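3.2 Thermal Aging of Enclosed Boards

Boards mounted in small plastic housings were drawn from the Hukdale stock and stored at constant temperature before electrical testing. 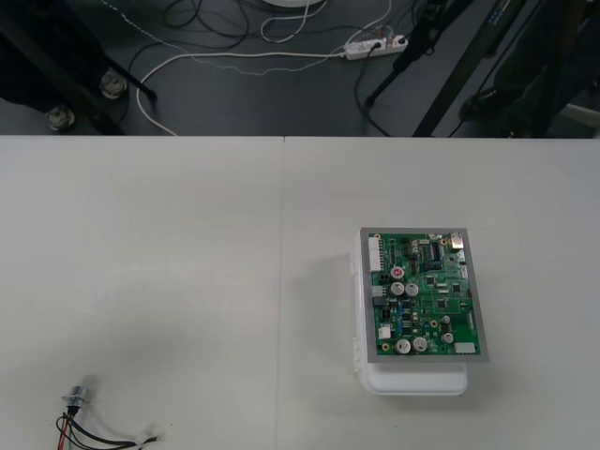

Storage took place in four chambers at the Prustau site, each holding units from a single production lot. Supply current was logged at fixed intervals over 1000 hours. Units with a missing log entry were dropped, which left 1614 valid readings for the fit.

Drift was modeled with a single rate constant per lot. The Henare lots followed the model closely. The Pleltska lots showed a faster early rise that one constant could not capture, and a second term was added for them (see Section 4.1).

Figure 3. Circuit board in a gray frame on a white plastic enclosure.

Humidity was not controlled during storage. Its effect on the early rise is therefore left open, and the fitted constants should be read as upper bounds.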